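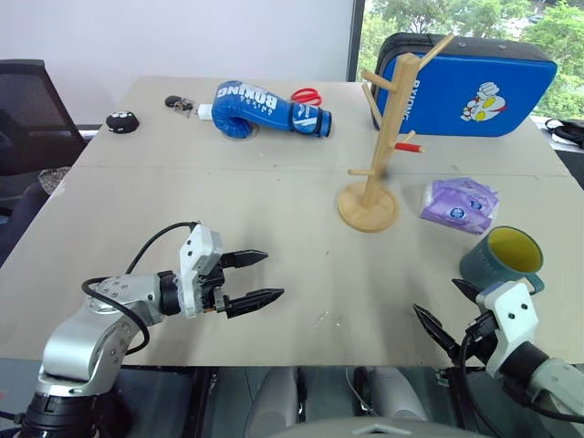
[kodow-list] Mug tree task: table setup and who does what before September

From: Sunita Uniyal
To: kodow-list
Date: July 17, 2024
Re: Mug tree task

Hi all,

Arnel's message is quoted at the bottom for people who joined the list after he sent it. I'll answer his points in order and then add a few of my own.

The task stays as it is. One mug, one wooden mug tree, two arms. The mug starts upright on the table and has to end up on a peg by its handle, with both grippers clear of it. We talked about switching to the cup stacking task, but the mug tree is in the rules for the September meet and we already have a tree. Stacking can wait.

On the pegs. The one with the red covering stays covered. Ronaldo wanted to take the red off so all the pegs look the same, and Jhun wanted to keep it so the operator has something to aim for. I'm going with Jhun. Write "red" or "bare" in the peg column of the log every time. If you leave it blank I can't use the run.

On the other things on the table. Arnel asked if we should clear it. For the first set, no. The rules allow up to seven extra items and the judges pick them, so I would like our runs to have some clutter from the beginning. The tissue pack, the blue boxing glove, the scissors and the big blue case are all fine to leave out. Please move them between runs. I looked through last week's logs and the tissue pack was right next to the mug in nearly every one, and I don't want the policy to learn that the mug lives beside the tissues.

Two limits on that. Scissors stay closed and at the far side of the table, behind the other items. And the case goes at the right end by the window or off the table completely, because when it stood in the middle the left arm could not get past it to the tree.

On the tree position. The tree does not have to sit in the same spot each time, but it has to stay on the near side of the seam in the tabletop. Past the seam the arms are close to full stretch and the wrist starts to shake. Turn the tree as well as sliding it. A peg that points straight at the robot is a hard case and we have almost none of those.

Now the starting pose, which is where most of the bad runs come from. Both grippers open, nothing in them, both arms low over the near part of the table. Do not start with the right gripper already around the mug. It is fine if the gripper is close to the mug or even in front of it from the head camera's side. That happens a lot when the mug is on the right, and the operator should back off a little and come around to the handle. Leave that part in the run. Several people have been trimming it out to make the runs look cleaner — please stop.

Which arm does what: if the mug is right of the tree, the right arm picks up. If it is left, the left arm picks up. The other arm may steady the post but it doesn't have to. Handing the mug from one gripper to the other counts as one run, log it as "handover."

Cables. Each gripper has a cable that hangs free and they can catch on the table edge when the arm pulls back. Dindo is going to make clips for them from the leftover Hudonine kit parts. Until then, look at both cables before you press start, and if one catches, stop the run and mark it void. Don't try to shake it loose with the arm. We lost an afternoon to a pulled connector in the spring and I'd like to not do that again.

Small stuff: any clear scraps on the table need to be picked up at the end of a session. They shine in the camera and the mask step picks them up as objects. Same for loose wrapping. Also, keep the black office chair back from the left side when the arms are powered. There should be room for the left elbow to swing out.

Target is 300 good runs before we train anything. Void runs don't count toward it. Jobs are:

- Dindo: cable clips, and the spare set of gripper fingers
- Jhun: operator training for the new members, one at a time
- Ronaldo: log sheet and checking the peg column
- Arnel: moving the recordings off Wodar's drive at the end of every session
- me: table layouts, and the booking for the Malabanan room

If you want to operate and haven't done Jhun's training, write to him directly and not to the list. You need three clean practice runs with him watching before yours go in the set.

One question I don't have an answer to. The mug is dark teal outside and yellow-green inside, and the handle is easy to lose when it sits behind the gripper. Do we add a second mug in a different color now, or finish this set first? I lean toward finishing first. Tell me if you think that's wrong.

Sunita

Arnel Padilla wrote:

> Hi everyone,
>
> I watched all of yesterday's recordings and have some questions
> before we do more.
>
> 1. Do we clear the table or not? In some runs it's bare except for
> the mug and the tree and in others there's a glove and a case and
> all kinds of things. I don't mind which, but it should be on purpose.
>
> 2. Does it matter which peg? I saw one run where the operator tried
> the low peg, gave up, and went to the top one. It got there in the
> end. Is that one run or a failed one?
>
> 3. Where does the tree go? I moved it each time and then Ronaldo
> moved it back each time.
>
> 4. Wodar's drive is nearly full. I can take the files off but I need
> somebody to tell me which ones are void first, so I don't copy those.
>
> Also the right gripper squeaks when it opens. Not a lot. Dindo, could
> you look?
>
> Arnel

P.S. I missed number 2. Changing pegs in the middle is one run and it is good if the mug ends up hanging. Log the peg it ended on and put the other one in the notes.

_______________________________________________
kodow-list mailing list

Comments (4)

Jhun Dimaculangan
I can train two people this week, not more. Finish this set before adding a mug. The new operators have enough trouble finding this handle.

Ronaldo Tolentino
OK on the red peg. The log sheet now refuses an empty peg field. I added "handover" as a box to tick so people don't spell it five ways. And sorry Arnel, I thought the tree was drifting.

Dindo Layug
The squeak is a dry slide rail, I'll do it with the clips. I need the right arm powered off for an hour. Who has the room next?

Arnel Padilla
Me. Come at the start and I'll sort void files while you work.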